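Workshop notebook, alumni records and mailings
13th October

Started on the returned post from the graduates' reunion mailing. Three sacks, all opened and sorted by year of leaving. 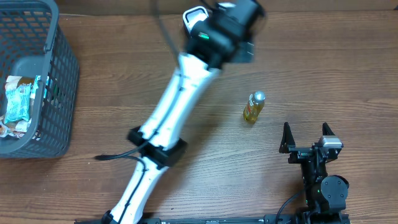 The Narkent envelopes are worse than last time. A lot of the windows sit too low, so the top line of the address slips out of sight when the letter moves. Tried folding the letter a little higher and it stays put. Will ask for the fold to be changed before the November run.

Ran the returned names against the register. 96 had a newer address on file that the mailing list never picked up. All of them came through the old Zullitz form, where the postcode goes in its own box. The export drops any row with that box blank and takes the previous address in its place. No warning given. Fixed by hand for now. The export needs changing at their end, have written to say so.

Women who married after leaving are still a muddle. We hold 2 name fields but the labels only print one, and not always the one they asked for. Left alone until we agree on a rule. My own view is print what they signed on the last reply slip.

Eskildsen Hall leavers: the hall list and the degree list don't agree on years. Hall list goes by when they moved out. Have used the degree year throughout and marked the hall sheet in pencil.

Test print of the new reply slip, 20 copies on the cream stock. Ink rubs if stacked straight away. Left a second lot spread out over lunch and those were fine. The tick box for dietary needs is too close to the fold, move it up a line.

Hovadbridge branch want their own labels for the supper. Told them yes if the list reaches us before ours goes to print.

Still to do: rest of the overseas returns, spare labels, new toner.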